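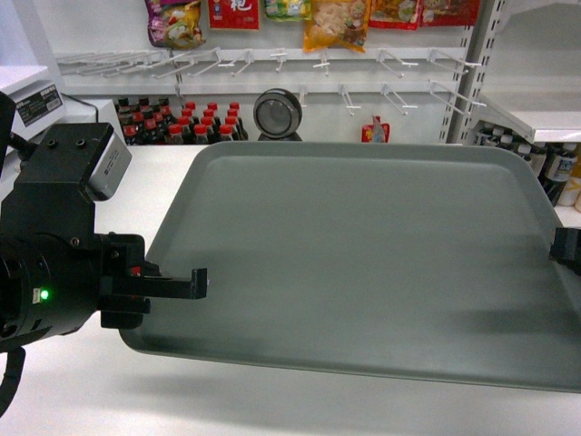 I have been helping to run the shop at Stestlow for long enough to be suspicious of anything sold by the month, so when Navickas offered us the Vekby counter kit on a trial, two arms and the software to go with them for £238 a month, I said no twice before I said yes. I am glad I gave in, and I still think they are selling it the wrong way.

The brochure talks about speed, and speed is the one thing it hasn't got. Ask it to get a tray ready for a snack order and you could put the kettle on, find a clean mug and have a little chat with whoever is at the door before it is done. If you buy one of these because you hope it will clear a lunchtime queue, you will be sending it back within the month, and quite right too.

What I have come to like (and I didn't expect to use that word) is how patient it is with dull work. A wide plastic tray is an awkward thing to handle, all rim and no handle, and it takes two grippers, one at either side, to manage it sensibly. The cheaper Rimia set, at £172, comes with a single arm, and I would tell any small shop to leave it alone for that reason. You save a bit of money and spend it again in bad temper.

My real quarrel is with the support. We get 5 hours of help included, and after that every call is charged, even when the question is one the handbook ought to have answered on page 19, where there is a lovely drawing of a cable and not a word on where it goes. Small shops don't have a technical person tucked away upstairs. We have whoever is in that morning, and a firm that wants our custom should write for her.

So I'd say take the trial, put it on a quiet counter, and give it the jobs you always leave until four o'clock. Ask Navickas for more support hours before you sign, as well. They gave us two extra when we asked nicely.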